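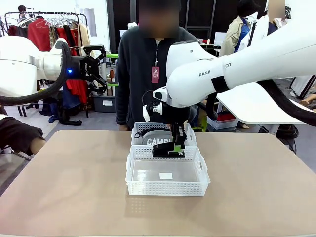 6. When the right arm stops with the pouch still in its grip

I've had this one more often than any other fault on the Trarnis cell, so it gets a section to itself. What happens is that the right arm goes down into the basket for the pouch, the fingers close, and then everything just stops. No alarm, no beep. The screen says GRIP HOLD and the arm sits there as if it's thinking. The first time, I waited ages for it to carry on. It won't!

The danger is in what you do next. A held gripper is still pushing, and if you press Resume with the fingers caught on the basket rim, the arm lifts pouch, basket and all. A-yeong Jeon had her hand on the rim when I did exactly that in April, and she got a nasty pinch between the basket and the table. My fault entirely, and I rewrote these steps the same evening.

CAUTION: Hands off the baskets and the back edge of the table before anyone touches the screen. That goes for people standing behind the table as well as whoever is running the cell.

6.1 Getting the arm free

1. Say "stopping" out loud, and wait until everyone has stepped back.

2. Press the red emergency stop. Do this even though the arm isn't moving.

3. Wait 20 seconds. The fingers keep their grip with the stop pressed, so don't go pulling at the pouch — I've bent a fingertip that way.

4. Look at where the fingers are. If they're clear of the basket, go to step 6.

5. If a finger is hooked over the rim or through one of the holes, slide the basket gently away from the arm with the push stick. Not your fingers, please.

6. Twist the stop to release it, then choose Manual on the screen. Don't choose Resume.

7. Set the speed to 6 per cent and raise the arm straight up until the pouch is well above the basket.

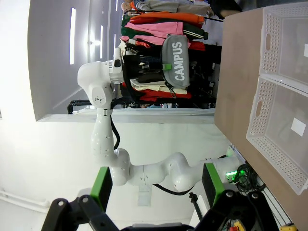 Fig. 17. Right arm holding the pouch, view from the other gripper.

8. Check the cables around the wrist. They can catch on a basket on the way up, and if one looks tight, stop and lower the arm a little.

9. Get someone to put a hand under the pouch (from the side, never from below the arm), then press Open.

10. Send both arms to Home and write it in the fault log.

Note: The left arm can be parked anywhere while you do this, but I like it up in the air with its fingers open. Ye-ji Noh prefers to send it Home first. Either's fine.

6.2 If it keeps happening

Twice in one session I'd put down to bad luck. Three times, and I look at the grip force. Ours had crept up to 30 after a software update, and the Hollow settings file kept putting it back every time I restarted. Check it under Tools, Right, Force, and save it to the MacRitchie profile as well or you'll be doing it all again in the morning.

Have a look at how the pouch is lying, too. If it's curled up and filling the basket, the fingers have to squeeze in beside the wall and that's when they snag. Lay it flatter, or swap to the bigger basket.

Still stopping? Leave the cell switched off and ring Dadura support with the fault log open in front of you, as they'll ask for the last entry before anything else.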